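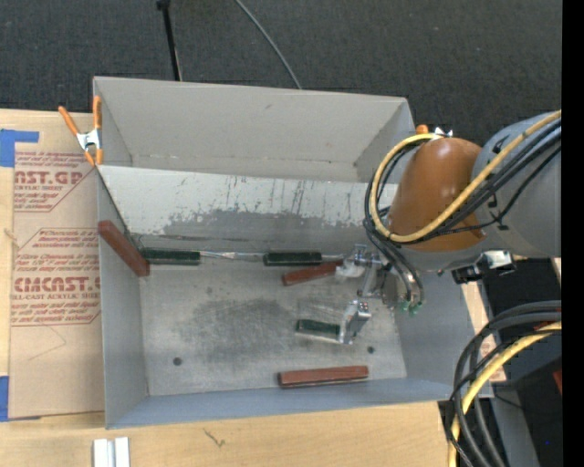
Cundham, June 4, 2020

Chapter 3
Wear of Coated Sheet Metal in Storage and Handling

3.1 Scope of the chapter

Sheet metal containers are used wherever small solid parts must be held between two steps of a process. The base metal is chosen for stiffness and cost, and the surface is usually given a thin coating or a finish. Most of the damage met in service starts in this outer layer. The present chapter deals with sliding wear, with impact marks and with the loss of finish on sloping panels. Corrosion is left to Chapter 4.

3.2 Terms

A scratch is a narrow groove made by a hard edge moving along the surface. A scuff is a shallow mark, wider than a scratch, in which the finish is disturbed but little metal is removed. A worn area is a region where single marks can no longer be told apart. Its border is often ragged, as on the lower half of the divider in the opening photograph, while the upper portion still shows separate vertical streaks. The three terms are used in this sense throughout the book.

3.3 Sliding on an inclined panel

A block placed on a panel at angle a to the horizontal begins to slide when the tangent of a exceeds the coefficient of static friction. Once it moves, the normal force on the panel is the weight multiplied by the cosine of a. A steeper panel therefore carries less load per pass, but the block reaches the bottom at a higher speed, and the impact there is harder. The two effects work against each other, and the best angle has to be found by test.

Vira Shevchuk measured this on 14 panels at the Bragança works in January. Each panel was mounted in a Sistik frame and loaded with the same set of blocks. Loss of finish was read after 99 passes. The lowest loss was found at 47 degrees - a value that holds only for the finish tested. Table 3.1 lists the results, and the method of reading them is given in Section 3.4.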